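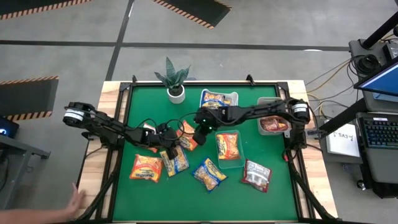
Work under the Zuslow grant moved from trials to regular shifts in October. The sorting cell at the Haque site now handles part of the mixed snack order line, with two arms placing bags into clear plastic containers on a green mat. An operator remains at the table throughout each run.

Of the 80 packing staff, 20 have completed operator training under Afroza Gamage. No positions have been cut. Staff who formerly sorted by hand for a full shift now rotate between the cell, inspection and dispatch, and wage grades for the rotation were agreed in writing before the change.

The cell ran for 254 hours in the period. Stoppages were mostly caused by bags lying on top of one another, and clearing one takes up to 50 seconds. Several operators have asked for a lower table and for stools at the station. Ottó Kozma will submit costs for both with the next claim.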